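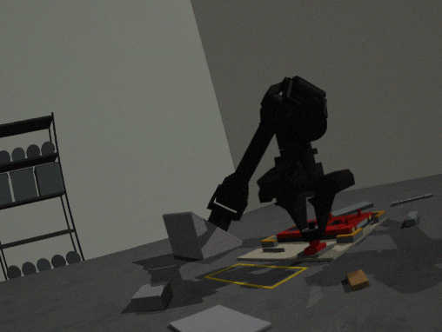
El brazo sobre la plataforma roja, en simulación.

18 feb 2019

Llevo unos días poniendo por escrito las normas que sigo antes de pasar un programa del simulador a la celda real. Las tenía repartidas en notas y Lingyun Du me pidió una copia para el taller de Hevmont, así que las dejo aquí.

La zona de depósito se marca en el suelo y se queda vacía hasta que el programa la usa. En la simulación la dibujo con una línea amarilla fina, y en el taller ponemos cinta del mismo color.

Las piezas sueltas también van en el modelo. Si hay una caja o una barra por el suelo, se modela, aunque el brazo no tenga que tocarla. En mayo quité una para ir más rápido y perdí una tarde con las trayectorias.

Cada cambio de pinza obliga a repetir la prueba completa: 100 ciclos en simulación sin contactos no previstos. Después, siete en la celda a velocidad reducida, con una persona junto a la parada de emergencia.

Los límites de velocidad se guardan en un archivo aparte, con fecha y nombre de quien los cambió - yo incluido.

Me falta la parte de estanterías. La subiré cuando la haya revisado con los de Sosar.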